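Caderno da oficina, junho
por Rodrigo Vallejo
Leitura: 4 min
2 comentários · 0 partilhas

Arrumação do armário dos consumíveis, continuação

Cheguei às 8h40 e comecei pela prateleira de cima, onde a Magdalini tinha parado ontem. O critério é o que combinámos: tudo o que é frasco, garrafa ou lata sai, leva número, entra na folha e volta para o lugar por altura. O que não tiver rótulo vai para a caixa cinzenta junto à porta até alguém o reclamar.

A folha chama-se "Vurnlow armário 2" e está na pasta partilhada. A Thoa acrescentou uma coluna para o idioma do rótulo. Faz falta. Temos garrafas que vieram com a encomenda da Prastura, outras que já cá estavam quando mudámos de sala, e metade da bancada pergunta-me o que é cada uma. Quem não lê a língua escreve "ver com Thoa" e segue em frente. Não inventem nomes de produto. Na folha antiga havia três linhas para a mesma garrafa, com três nomes diferentes.

Total de linhas ao fim da manhã: 109. Dessas, 56 têm a ficha de segurança associada. As restantes ficam a amarelo.

Prateleiras

A de cima cede no meio quando leva as latas de tinta todas juntas. Passei as latas para baixo e pus lá os panos, as luvas e os rolos de fita. Continua com folga do lado direito, falta um calço. O Cayetano diz que tem perfis de alumínio da Vaněk que servem de reforço, vai cortar dois. Medida entre apoios: 84 cm pelo interior. Medi duas vezes porque à primeira me deu 82 e tinha a fita torta.

A do meio fica para as garrafas de uso diário. Deitadas não, já tivemos uma tampa a verter em cima das etiquetas. De pé, rótulo virado para fora, as altas atrás. Pus uma régua de madeira à frente para não avançarem quando se fecha a porta com força.

A de baixo está por fazer. Tem caixas da Drivport que ninguém abre desde a mudança e um saco com rolamentos soltos que tem de ir para a gaveta própria. Não mexi.

Garrafas cor de laranja

Estas são as que dão mais confusão, por causa da cor. À distância confundem-se umas com as outras e já houve quem trouxesse a errada para a bancada. A Rozália propõe fita branca na tampa com o número da linha. Experimentei numa e lê-se bem do outro lado da sala. Fica assim para todas as desta cor, caneta preta grossa, sem abreviaturas.

Para a folha convém apontar o que se reconhece no rótulo, mesmo sem perceber o texto. Na que usei para acertar o modo de registo apontei: corpo laranja, painel branco com caracteres chineses a vermelho, faixa azul-escura com caracteres brancos (lê-se 右手), sinal redondo de proibição a vermelho sobre branco. O bloco de texto pequeno sobre o laranja fica para quando a Thoa o puder ler com a garrafa na mão. Pelas fotografias não dá.

Na coluna do produto escrevi "ver com Thoa". O 右手 ela diz que é "mão direita", mas que sem o resto do rótulo não chega para identificar nada. Aceito. A linha fica a amarelo.

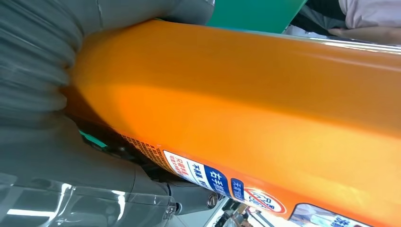 Por fazer

- Fita branca nas tampas que faltam. Há um rolo na gaveta da esquerda, o outro acabou.
- Calço na prateleira de cima, depois de o Cayetano cortar os perfis.
- Pedir à Prastura as fichas de segurança em falta. A Magdalini tem o contacto e o número da encomenda, 3,956 na guia deles (com vírgula, copiei tal e qual).
- Abrir as caixas da Drivport com mais alguém presente. Se for material de escritório, sai do armário.
- Rever as linhas repetidas da folha antiga antes de a apagar. Guardei uma cópia com o sufixo "velha".
- Limpar o fundo da prateleira do meio, que ainda tem uma mancha pegajosa. Com álcool não saiu.

Parei às 17h10. A chave do armário está no gancho ao lado do quadro elétrico. Quem tirar uma garrafa depois disto que a ponha no mesmo sítio, as alturas estão marcadas a lápis na lateral.

Comentários (2)

Magdalini Giannakopoulos: Já escrevi à Prastura. Pedi também as fichas das latas de tinta, que não estavam na lista.

Cayetano Valcárcel: Os 84 cm são com ou sem os cantos? Preciso de saber antes de cortar.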